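PC Hardware Basics, Unit 3: Inside a Desktop Case
Handout for the Wednesday section, Sushil Bhatia

Read this before lab and bring it with you. You will be working on a Dell tower with the side panel off, lying flat on the bench. The order of work is the same one we will use for the rest of September: power, cables, memory, processor. Lab machines are tagged Deltura 1 through Deltura 12, and you keep the same one until the unit is over.

Before you touch anything, shut the machine down, unplug the power cord, and hold the power button in for 10 seconds. Clip your wrist strap to bare metal on the case.

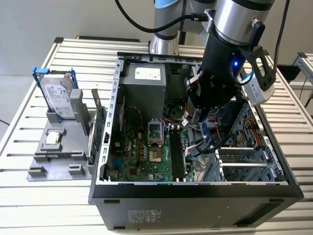

Do I have to unplug the power cord if the computer is already off?
Pull it every time. A desktop supply keeps sending a small standby voltage to the board as long as it is plugged in and its rear switch is on.

Cables

Draw the cable layout in your notebook before you disconnect any of it. Mark both ends of each cable. Pull on the plug, never on the wires. The main board connector has a clip on one side that has to be pressed while you pull, and it is usually stiff. SATA power plugs are L-shaped and go on one way only.

Memory

Open the latches, lift the module straight up by its edges, and set it on the antistatic mat. To put it back, match the notch to the key in the slot and press until the latches close. Write down the slot each module came from.

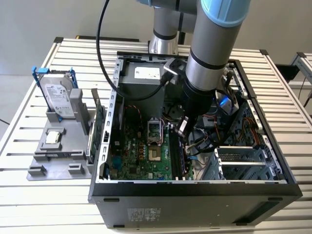
Processor work comes last because the socket is the easiest part to ruin. Release the lever and raise the retention frame before you lift the chip out, and lift it straight up. A board with the frame raised and the socket empty, like the Dell one in the photo, has its contact area exposed, so keep screws, fingers and loose cable ends away from it. If you are stopping for the day, fit the plastic cover.

Lab report: one page, with your cable drawing attached. Wevville has the reading on socket types, starting on page 170. Due at the start of the next lab.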